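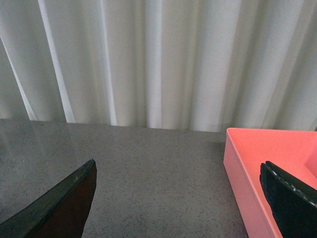 Pleated curtain and speckled tabletop

Revised linen service for residents of Pattinasarany Hall

2022-08-16

The Office of Residential Services has approved a revised linen service for Pattinasarany Hall and its annex on Nimel Street. The new terms apply to all residents holding a lease of six months or longer. They replace the interim arrangement in force since May, under which towels and bed linen were exchanged only on written request.

The revision follows a review of laundry costs in both buildings. The review found that 2,267 items were sent out for washing during the spring term and that nearly 40 percent of them came from the annex, where fewer residents live. Much of the difference was traced to shared kitchens, in which hand towels and cleaning cloths had been collected together and billed at the same rate.

Larasati Lumbantobing, Director of Residential Services, presented the findings to the Housing Board. "The interim arrangement was intended for a single term," she stated. "Residents should be able to rely on a fixed schedule, and the office should be able to plan its spending against one."
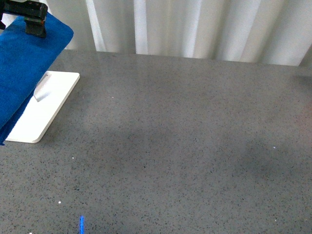
Exchange schedule

Bed linen will be exchanged every second week. Bath towels will be exchanged weekly. Residents of the main building should use the ground floor linen room; residents of the annex should use the service room beside the rear stairs. Both rooms are open from 7 a.m. to 11 a.m. on exchange days, and the calendar for each floor is posted next to the elevators.

Items must be handed in before replacements are issued. Residents who will be away on an exchange day may ask a roommate to act for them, provided that the roommate shows a signed slip. Slips are available at the front desk.

Cleaning cloths are no longer part of the exchange. Each shared kitchen will receive its own supply of microfiber cloths, to be washed separately from cotton items and without fabric softener. Floor representatives will keep the supply and may request more through the maintenance form. 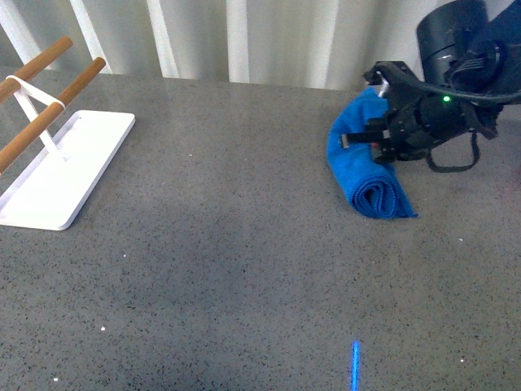
Shared kitchens and curtains

All 13 shared kitchens will be inspected before the start of the fall term. Worn towel racks, hooks and curtain rails will be recorded at that time and replaced in order of need. Residents are asked not to attach their own fixtures to walls or cabinets, as the cost of repair will be charged to the floor.

Curtains in common areas will continue to be cleaned once a year by Bodero, the present contractor. Curtains in private rooms remain the responsibility of the resident for the length of the lease.

Charges and questions

The linen fee for the coming year is $117 per resident, payable with the first month's rent.

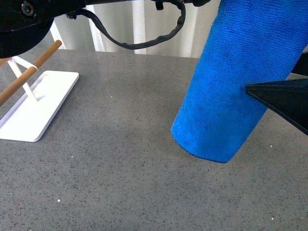

Residents who supply their own bed linen and towels may apply for a waiver of the full amount. Applications should be addressed to Stepan Kovalchuk, Linen Services Coordinator, at the Uvemon Building, second floor. A waiver covers the whole lease year and cannot be withdrawn partway through it. Items lost or damaged beyond normal wear will be billed at replacement cost, and residents may contest such a charge in writing within 13 days of receiving the notice.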